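Desk drawer corner

May's tidying tip concerns the phone case you kept after the phone died. Ours came out of a drawer with 31 pens, 8 of which write. 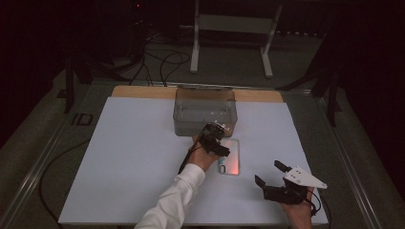

A see-through box is the answer, according to the Wonden leaflet, so that you can look at your clutter without the bother of opening anything. We allow one box per desk. Spare cases go in flat, chargers go elsewhere, and swaps are at the Rukus counter until noon, 50p a case.

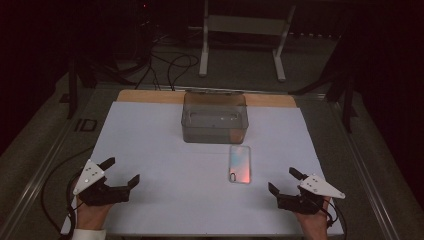

Clear phone case and smoke-grey box on a white sheet.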